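Recording a Pick-and-Place Task for the Club Arm

Written by Stella Makokha for the Mitumville robotics club. Last updated in May.

These steps cover one recording session with the wrist camera. You need to have finished the homing tutorial first. If the arm has been moved since the last session, home it again before you start.

What you need

The arm with the wrist camera plugged in
A laptop with the club recorder installed
The flower set from the Plamitz drawer
A tape measure

Step 1. Set the work area

Clear everything off the surface that isn't part of the task. Measure 35 cm from the base to the middle of the work area and mark it with tape. Dennis Swai's group used a shorter distance last term and the elbow joint kept hitting its limit.

Step 2. Start the recorder

Open the recorder and choose the wrist camera from the list. Name the session with your initials and the task - for example, ZM-rose. Don't use spaces in the name, or the export script will skip the folder.

Check that the episode counter reads zero. If it shows an old number, close the program and open it again.

Step 3. Record your episodes

Each pair records 14 episodes. One person drives the arm and the other starts and stops the recorder. Swap after seven.

Move the flower a little between episodes and turn the stem to a new angle. Approach from above, slow down when you get near, and close on the stem. Closing on the bloom bends the petals.

If you drop the flower, keep recording until the arm is back at home, then mark the episode as failed. We keep failed episodes in a separate folder and Zawadi Muli uses them for testing.

Step 4. Check the close-up frames

Open an episode in the viewer and move to the part where the flower is nearest the camera. Fast wrist motion shows up as streaks along the edges of the petals. A few frames with streaks are fine. If most of the approach has them, drive slower and record that episode again.
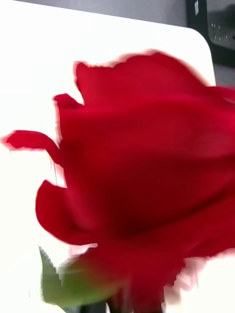
Step 5. Export and upload

Run the export script and wait for the line that says "done". Copy the folder to the Talavano drive under your pair's name. The shared set had 2,929 frames before this term, so please don't rename anything that is already there.

If the upload stops partway, delete the partial folder and copy it again. Questions about the drive go to Edith Tello.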